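Search this site Enter keywords

Skaditz Textile Care FAQ

What temperature should I use for printed cotton?
Wash at the setting on the sewn-in label. Turn the cloth inside out and leave out bleach.

How much detergent does a full load need?
Two capfuls in soft water.

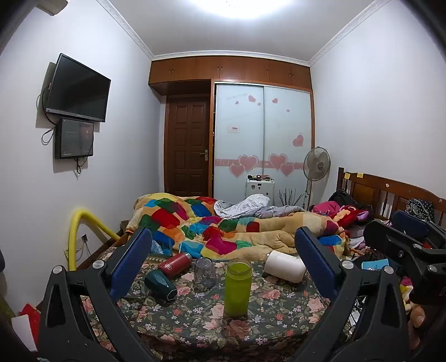
Can I iron over the print?
Yes, on the reverse side at medium heat.

Does Skaditz replace faded cloths?
Send the order number to Santosh Garg in Returns. Allow eight working days for a reply.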